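Kids' Corner > Big Questions > Shiny Stuff > Why Does Silver Turn Black?

Why Does Silver Turn Black?

Have you ever found an old silver ring at the back of a drawer and wondered who colored it in? It may have been bright as a mirror when it was new, and now it's brown, or gray, or even black. That dark coat is called tarnish, and the way it gets there is pretty amazing!

Silver is a metal, and like everything else it's made of tiny, tiny bits called atoms. The silver atoms on the outside of a ring touch the air all day long. Air is mostly nitrogen and oxygen, but there are little traces of other gases mixed in. One of them has a long name – hydrogen sulfide – and it's the same gas that makes rotten eggs stink. There's usually far too little of it for your nose to notice, but silver notices!

When that gas meets silver, the sulfur part of it grabs on to the silver atoms and they make something new called silver sulfide. Silver sulfide is black. At first the layer is so thin that it looks yellow, and sometimes you can even spot purples and blues, a bit like the colors on a soap bubble. As the layer gets thicker it goes brown, and then black.

So is it rust? Good guess, but no. Rust is what happens to iron when it meets oxygen and water. Rust flakes off and lets more rust grow underneath, so an iron nail can crumble away completely. Tarnish stays in a thin skin on top, and the silver below it is still silver.

What about gold? Pure gold hardly reacts with anything in the air, and that's why gold coins can come up from old shipwrecks still shining! Pure gold is very soft, though, so jewelers mix in other metals to make it stronger. Copper is a favorite. Copper can go dull and brown all by itself, and outdoors, after many years, it can turn green. The Statue of Liberty is covered in copper, and she used to be brown!

TRY IT! The Egg Test

You will need: a hard-boiled egg, a jar with a lid, and an old silver spoon (ask a grown-up which one you can use, and please don't pick Grandma's best).

Peel the egg while it's still warm, chop it up and put it in the jar with the spoon. Close the lid and wait. Look at the spoon again after an hour, then at bedtime. What color is it now? Throw the egg away when you're done – no snacking on it! – and ask your grown-up to help you polish the spoon with a soft cloth and some silver polish.

Words by Dardo Paredes

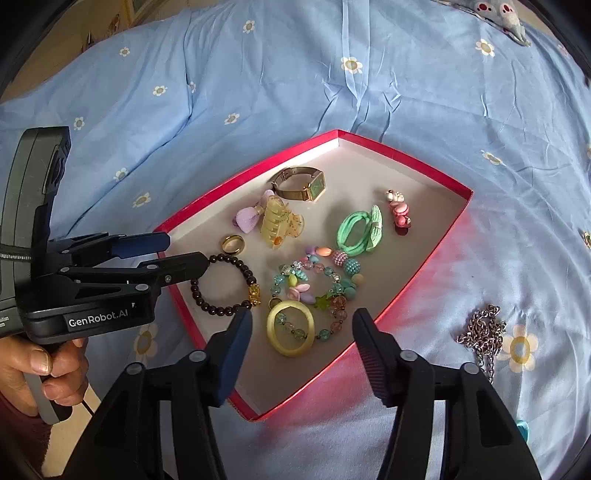 Jewelry and hair accessories in a red-rimmed tray. What do you keep in yours?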